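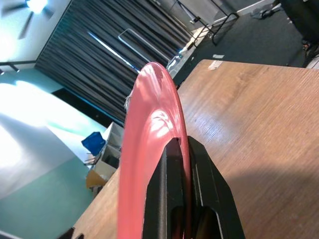

A red plate has a place on any table.

The Guest Who Stays for the Dishes

In my grandmother's house in Trirnley, a guest was never allowed to stand up after dinner. I kept this rule for many years, until Snežana Grgić came to eat with us last July and took the towel from my hand.

She rents out rooms in Plolora and has fed more guests than I ever will. "People talk better when their hands are busy," she told me. 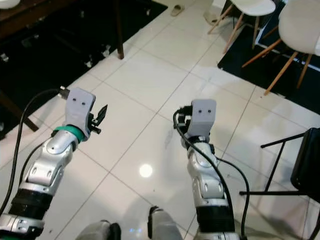 Floors are the other matter on which hosts disagree. My friend Gerrit Van Damme asks everyone to take off their shoes, and he keeps six pairs of slippers by the door. I understand him well, for a glossy white tiled floor does not forgive a wet boot. His mother finds the custom very rude.

Barış Oral, who cooks for large families, thinks the order of serving is more important. The oldest person eats first, also when the children complain.
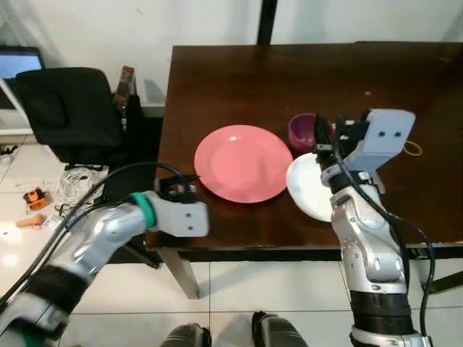 When to Go Home

I have no good rule for this. Siv Boström begins to fold the napkins, and her friends know what it means.
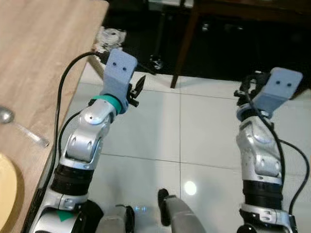
What to Bring

Bread, or fruit from your garden. Flowers are kind, but then the host must look for a vase.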